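4. Perception and control

Segmentation first. We crop the couch area, threshold on color, then clean up the mask with a small net trained on 600 labeled images. Red on gray is easy so the threshold alone gets pretty far. White parts are the problem, they drop out against the wall when the view is tilted. Fix for now = mask the wall by hand once per setup.

The planner (Goossens, our fork) takes the mask and picks two grasp points, then sends a target to each arm. Planning budget is 200 ms per step. Usually ok, sometimes it overruns and the controller just holds the last pose.
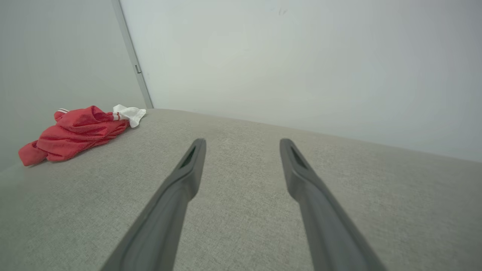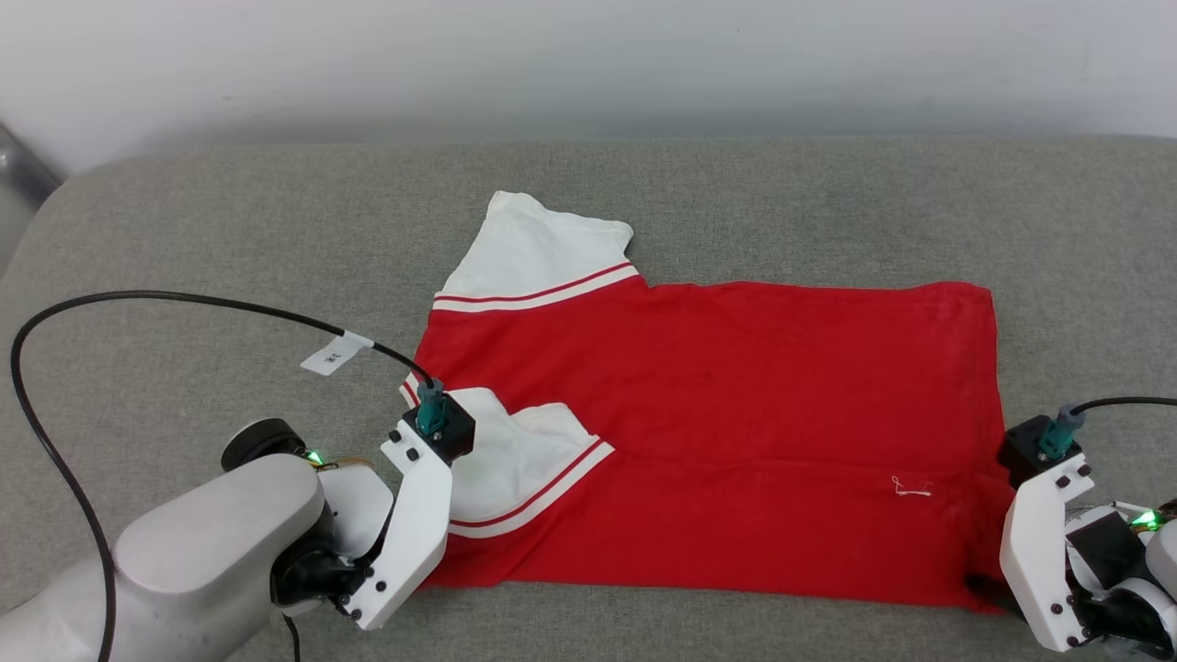

Fig. 3. Red and white garment on the gray couch surface, grippers in view.

Problems so far:
- sleeves. Grasp point sampler likes sleeve edges way too much, added a penalty term, Jelle Postma is still tuning it
- crumpled start states. Mask gives one blob, no idea wich part is the hem
- the two arm clocks drift, so we now stamp everything in the Lurnell bridge and drop any pair too far apart

Retraining the net in July helped on creases, not on the white cloth. Numbers go in section 5 once the eval script stops crashing on emtpy masks.

Next: depth input, and a proper state machine in place of the if/else pile in fold_main. Also merge the Werngate branch before it rots any more.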